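Week 4 notes - surfaces and light
Intro to Interior Materials, Pui-shan Hsueh

Carried over from last time: gloss vs. matte. Read the Lau handout before section, it's short. Ferhat has spare copies.

Gloss = light bounces off in one main direction. Matte = scatters all over. Most real stuff sits in between (satin, eggshell, "soft sheen" etc, names differ by maker so don't memorize them).

Dark gloss is the tricky one. Very little color of its own, so the eye reads it from highlights, edges and seams. Round a corner and you get a soft change in tone. Leave it sharp and you get a line. Big dark pieces also look heavier than they are, esp. next to a light or warm wall.
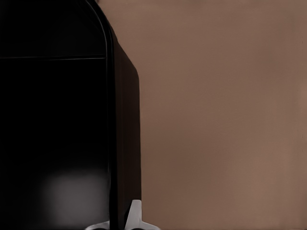 Fig. 3. Glossy black against a tan wall (rendered). Note the seam, faint gray sheen.

Pale walls: the color of the wall changes with the bulb. Tan goes yellow under warm light, kind of dead under cool. Always test the sample in the actual room, morning AND evening. Paint chips lie, they're too small.

Fingerprints - worst on dark gloss, then dark satin. White gloss hides them better than you'd think but shows every scrach in raking light.

Terms for the quiz: specular, diffuse, sheen, raking light, undertone

To do: pick one room, list each surface as gloss / satin / matte, 200 words on what you'd change. Due first class in November. Questions to Jad Karaki, not me, I'm away that week.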